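Keeping Hitchhikers Out of Your Kitchen (and Out of the Lake)

Hi everybody, Milagros Ríos again! I got a lot of mail after my crab boil page in December, and most of it was about what to do with everything AFTER the crabs are gone. The bucket, the bait, the cooler, the muddy boots by the back door. So this one is all about cleaning up after a day on the water without spreading critters and weeds where they don't belong.

If you're new to this, zebra mussels are little striped shellfish that came over from Europe and took over a whole lot of our lakes. The babies are so tiny you can't see them, and they ride along in any bit of water you leave sitting in a bucket or a bait well. Weeds are just as sneaky (one scrap of milfoil on a boot lace can start a new patch!).

Tip one: dump it before you drive. I empty every bucket and cooler on the grass at the landing, well up from the shore. Leftover worms go in the trash, never on the ground and never in the water.
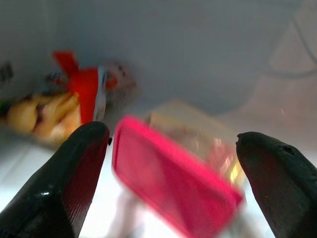
Tip two is hot water, and I mean hotter than you think. I fill the laundry sink from the tap, then top it up with a kettle or two and stick my old candy thermometer in it. You want 140 degrees if you can get it. Nets, minnow traps and the rubber boots all get a good soak for 7 minutes (I set the timer on the stove, or I wander off and forget). Long gloves, please, and keep the kids out of the room. Don't do this with waders that have glued seams, though, I ruined a nice pair that way.

Tip three: dry everything, and then dry it some more. I hang the nets from a broom handle laid across two chairs in the basement with a fan going. My husband thinks five days is plenty. I like a full week, and in damp weather longer. Turn the boots upside down on a couple of paint stir sticks so air can get up inside.
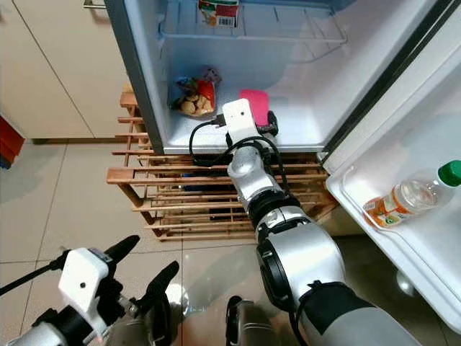 Now for the smell! Baking soda does fine on a cooler, but you have to leave it on overnight with the lid shut, and then rinse and wipe. If it still smells like bait, crumple up newspaper and stuff it in there for a day. I also keep one scrub brush just for fishing things, with a stripe of red nail polish on the handle, and it does not go near my dishes.

Don't forget the drain plug. Pull it, wipe around the hole with a paper towel, and leave it out until the next trip. I tape mine to the truck key so I can't drive off and launch without it (yes, I have done that).

Next time I'll get to live wells and anchor ropes, which are a whole other mess. If you have a trick for getting duckweed out of Velcro, write and tell me, I've tried a comb and an old toothbrush and I'm still picking at it.

Posted Sunday, March 1, 2020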